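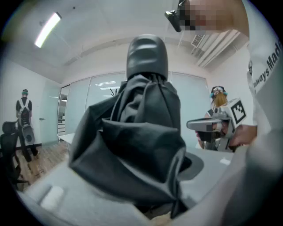

How should a helmet be kept when it isn't being worn?

Put it in a soft cloth cover, set it on a flat surface indoors and keep it away from heaters, solvents and direct sun. The straps should be tucked inside the shell before the cover goes on.

HARKUS TO START HELMET STORAGE SERVICE IN NOVEMBER

Harkus, the riding gear rental and repair company, will begin a cleaning and storage service for privately owned helmets in November. The service, named Jesley, will run out of the company's main shop. It is meant for riders who put their bikes away for the winter and have no good place at home for the gear that goes with them.

Customers can drop off a helmet at the front counter. It will be wiped down, checked for cracks and worn straps, fitted with a cloth cover and placed on an indoor shelf until the owner wants it back. Winter storage costs $100 per helmet and includes the cover, which the owner keeps. There is room for 3,281 helmets in the first season.

"People spend good money on a helmet and then leave it on the garage floor with a can of paint next to it," said Cinzia Marras, general manager of Harkus. "We see the results in spring. There are scratches on the shell, the lining smells, and sometimes the strap has been chewed. A cover and a shelf would have taken care of most of that."

The covers are made by Semaan, a sewing shop that has supplied Harkus with seat covers and glove liners for several years. Each one is cut wide so that it can be pulled over the shell without dragging on the visor or the vents. Riders who don't want storage can buy a cover by itself at the counter.

Harkus tried out several shapes before settling on the current one. The first was cut close to the shell and looked neat, but it was slow to put on and caught on anything that stuck out. Gerasimos Kyriakidis, who runs the repair bench, asked for more cloth.

"I would rather fold some extra fabric under than fight with a tight bag," Kyriakidis said. "With the wide one, you hold the helmet in one hand and pull with the other. If there's a cable or a headset wire hanging out, you can get that in too."

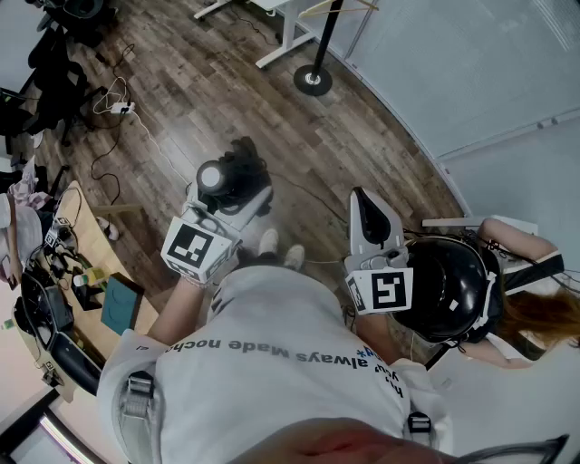 The repair bench will also handle small jobs while a helmet is in storage. Owners can ask for new cheek pads, a replacement visor or a strap buckle, and will be called with a price before any work is done. A helmet with a cracked shell will not be repaired. The owner will be told and can pick it up or have it recycled, and the storage fee will be refunded.

Staff will give a short lesson on covering and packing a helmet every Monday at 5 p.m. through the end of the month. The lessons are free, and riders are asked to bring their own helmet. They will go over how to clean the lining, where to put the straps, and how to pack a covered helmet in a box or a travel bag – a question the counter gets often from people who fly to their rides.

Ching-wen Kong will lead the lessons. Places can be reserved by phone or at the counter, and children are welcome with an adult.

Helmets can be picked up at any time during shop hours with 2 days' notice. Those not claimed by the end of the season will be held for another month at no charge. Owners should remove action cameras and clip-on lights before drop-off, as the service does not cover accessories. Built-in headsets may stay in place, but they should be switched off.

Drop-off forms are available at the shop. For questions about prices or pickup, ask for Lai-ching Choi at the front counter. Press requests should go to Kuo-hua Lui in the Harkus office.

About Harkus
Harkus rents, repairs and sells riding gear, including helmets, gloves, boots and jackets.

Recent releases
Harkus adds evening hours at the repair counter
Semaan glove liners now sold in children's sizes
Zusero boot racks arrive at Harkus
Spring rental prices posted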